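Home | Notebook | Bench Log | Storage | Search | Log in

We use cookies to remember your settings on this site. Accept | Manage

Notebook – January, written up after lunch

Back on the storage bins this morning, and I have to say I had a great time with it! The job was to go through the deep gray ones from the Navaratnam shelf and decide which are good for another year and which get demoted to scrap and offcuts. I had been putting it off since before the break and it took me 2 hours, coffee included.

First thing, the cleaning. Warm water with a squirt of the Plovex concentrate, soft brush, leave it 8 minutes, rinse, wipe. I tried 4 minutes on the first bin and the old label glue only smeared, so don't bother with the short version. At 8 it rolls up under your thumb in one long strip (very satisfying). The stiff brush is too much for these walls, it leaves its own marks. Soft one lives on the hook by the sink now, please put it back there.

Tipped the rinse water out by the back drain. Do not lift a full bin alone, I managed it but my shirt was soaked to the elbow.

Sorting notes. Housewares go together from now on: bowls, cups, kitchen odds and ends, anything with a rounded shape that rocks when you set it down. I used to stack bowls in with the boxed items and they always ended up underneath. With fewer things per bin you can see what you have, and picking something out doesn't mean digging. I'd like to keep it that way even if it costs us another shelf. Anything in clear wrap stays in its wrap until it's needed – we lost a whole Grovamel set to dust last year by being too eager with the scissors.

Bin 977 is my favorite of the lot and I will argue for keeping it. Good depth, broad sloping walls so things slide down to the flat part by themselves, and the small holes in the floor are a help at washing time.

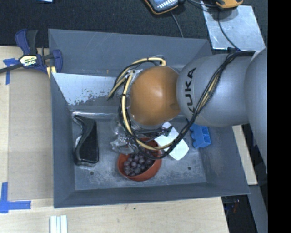 Wear is all on the surface as far as I can tell. There are thin pale scratches on the back wall, a bright worn patch low down on the left with ragged darker flakes along its bottom edge, and the floor is scuffed, more so toward the front. I ran a fingernail over the flaky bit and nothing lifted. The little orange mark on the back wall didn't budge with Plovex either, so it stays, and now we have an easy way of telling which side is the back.

The red-orange bowl looks terrific against all that gray, by the way. I want more things in that color! It's so much quicker to find than anything black. If we order again from Sindevora I'm going to ask what else they do in it, and whether the thick-sided ones come in a smaller size.

To do:
– new label for 977, front side, the wide tape
– refill the Plovex bottle, it's down to the last inch
– second towel for the sink hook
– try the warm rinse on the lids too, they have the same glue on them

Lids tomorrow if the sink is free.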